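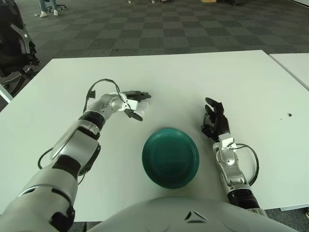

4. Fitting the table top and levelling

Before you start. Panley desk frame, all versions from 1678 onwards. Older ones have a different crossbar, see section 7. Two people for the lifting bits. Allow an hour, more if the floor is bad.

You need: frame (already built, section 3), top, bag of screws marked B, crosshead screwdriver, the hex key from bag A, pencil, blanket.

1. Blanket on floor. Top goes on it face down. Check for grit first, one bit of grit will scratch the finish.

2. Lift frame on to the top, feet in the air. Get the gap even on both long sides. Measure it, don't trust your eye.

3. Mark the holes with the pencil. Tops from Wodent come with pilot holes and you can skip to step 5. Meijer tops don't.

4. Drill pilots. Tape round the bit so you dont go through. 

CAUTION: never use the long screws from bag C here. They are for the cable tray and will come out of the top surface.

5. Screws in, all of them, loose. Then tighten corner to corner, crossways. Hand tight and a quarter turn. No power driver.

6. Turn the table over. One person each end, lift by the frame and not the top. Set it down on all four feet together.

7. Level it. Feet screw in and out by hand, locking nut above each one. Start with the corner that rocks. Spirit level along the length, then across. Once it's right, nip up the nuts with a spanner.

Note: on carpet, leave it overnight and level again. It will settle.

8. Wipe down with a damp cloth. Nothing abrasive, no bleach, no cream cleaner.

Loads

Max load 2 times the frame rating is NOT allowed, whatever the old leaflet said. That was a misprint. Rating is on the sticker under the crossbar. Spread the weight. Anything heavy that clamps to the edge needs the backing plate, part 352, sold seperately.

If it wobbles

Check locking nuts first. Then the B screws, retighten after a week of use. Still wobbling, crossbar is probably in back to front (section 3, step 6). The slot faces the wall side.

If a screw hole strips

Don't go up a size. Fill with the wood plug from bag D, let the glue go off, redrill.

Spares

From the Mulier counter or by post. Quote the part number and the table version, both on the sticker. Feet come in pairs only. Tops are not stocked as spares.

Next: section 5, cable tray.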